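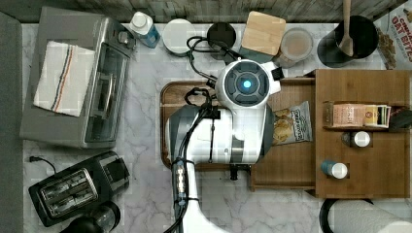 Drawing the numbers: a talk with Jeptoo Rashidi

When I called Jeptoo Rashidi on Monday, she was fighting with a Sankey diagram. "It has 473 flows," she said, "and my reader wants to follow only one of them."

Rashidi makes charts for Tanui, a small studio that helps town libraries to understand their own lending data. Her newest work, Flallura, shows how books travel between branches. I asked her why she did not choose a simple table.

"We had a table. It had 2699 rows, and people scrolled to their own branch and stopped there. With the flows they see the neighbours too, and then the questions begin."

She builds the first version in a notebook and moves it later to Pralteck, the tool her clients already have. The step between them is painful. Labels lose their place and the colours change order.
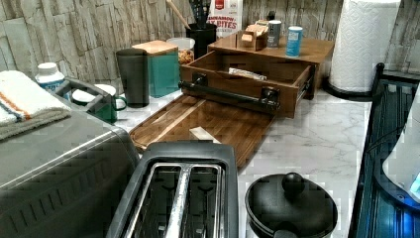
Her colleague Dirk Schouten is less fond of wide ribbons. He prefers small bar charts, one for each branch, and the two of them have discussed this since May. "Dirk is right when the values are close," Rashidi admits. "The eye is bad at comparing two curved bands."

They have agreed on a limit. Any flow under 500 loans goes into a grey group called "other", which opens with a click. Schouten would like the limit to be lower.

I asked what she would do differently. "I would write the title first. I always write it last, and then I discover that the chart answers another question."

The code for Flallura will be shared when the labels behave.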